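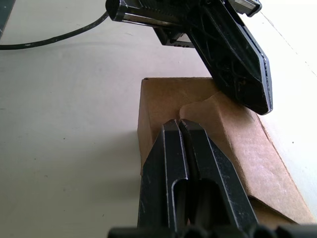

Pièce jointe 1 – vue poignet droit, les deux pinces sur le carton.

Ticket 187 – Cellule bimanuelle, démo pliage
Site : Skurmont, atelier de démonstration
Ouvert par : Nayeli Arriaga
Suivi : Piyumi Gunawardena
Priorité : haute (portes ouvertes le 24/6/18)
État : résolu, avec réserves

Description du problème
Pendant la répétition générale de la visite, le bras droit pince le carton, le bras gauche vient appuyer par-dessus, et la séquence s'arrête là. Pas d'alarme, pas de message, rien au journal. Les deux bras restent en position avec l'air de réfléchir. Le carton, lui, fait un bourrelet entre les doigts, alors que le programme s'appelle « pli_net_v5 ».
Attendu : un rabat plié, présenté au public, applaudissements facultatifs.

Déjà essayé
– Redémarrage du contrôleur. Même résultat.
– Redémarrage du contrôleur par quelqu'un d'autre. Même résultat.
– Autre lot de carton, fourni par Riquelme. Le bourrelet change de forme.

Commentaire – P. Gunawardena
Bien reçu. Trois questions avant que je me déplace : quelle est la consigne d'effort sur la pince droite, est-ce que la hauteur de table a été réapprise depuis le déménagement de la cellule, et qui a renommé la v4 en v5 ?

Commentaire – N. Arriaga
Effort : 23 N. Hauteur de table : je pensais que c'était fait, l'équipe de Grallska pensait que c'était nous. Pour la v5, personne ne s'est dénoncé. Le fichier est identique à la v4, j'ai comparé.

Commentaire – P. Gunawardena
Regardé la pièce jointe. Le carton est pincé en crête entre les deux doigts et la pointe du doigt d'en face appuie juste à droite du pli froissé. Pour un pli net, les deux pinces se disputent la même zone. Je soupçonne le repère table : si le bras gauche croit la surface plus basse qu'elle n'est, il continue de pousser et attend un contact « fin de descente » qui ne viendra jamais. D'où la réflexion prolongée.
À faire, dans l'ordre :
– dégager les deux bras en mode manuel, vitesse lente, le gauche d'abord ;
– réapprendre le plan de table sans carton ;
– ramener l'effort de la pince droite à la valeur de la fiche ;
– décaler le point d'appui gauche vers l'extérieur du pli ;
– relancer à vide, puis avec carton.

Commentaire – N. Arriaga
Fait. Le plan de table était faux de 6 mm. Tout le monde a trouvé ça très intéressant et a regardé ailleurs.
Après correction, la séquence va au bout. Sur 5 essais, un rabat est parti de travers, les autres sont présentables à distance de visiteur. J'ai remis la barrière à sa place, un peu plus loin que prévu.

Commentaire – P. Gunawardena
Parfait pour la distance. Pour celui de travers, vérifiez l'usure des patins et passez un chiffon sur les doigts, la poussière de carton n'aide pas. Et merci d'ajouter un dépassement de délai sur la descente : si le contact n'arrive pas, que le robot le dise. Un arrêt muet devant une classe de collégiens, c'est long.

Commentaire – N. Arriaga
Délai ajouté, message à l'écran compris. Doigts nettoyés. Le service communication de Jumeo demande si le robot peut aussi saluer à la fin. J'ai répondu que la demande devait faire l'objet d'un ticket séparé, ce qui laisse à peu près une chance sur deux qu'on n'en reparle pas.

Commentaire – N. Arriaga, après la visite
Tous les passages du matin sont allés au bout. L'après-midi, un arrêt sur délai, avec message, sous les yeux du maire adjoint, qui a cru que c'était prévu et a posé une question sur la sécurité. On l'a laissé croire.

Clôture
Cause : repère table non réappris après déplacement de la cellule, effort de pince trop élevé.
Réserve : rabat occasionnellement de travers, à revoir en septembre avec des patins neufs.
Programme renommé « pli_v6 ». Cette fois le fichier a changé.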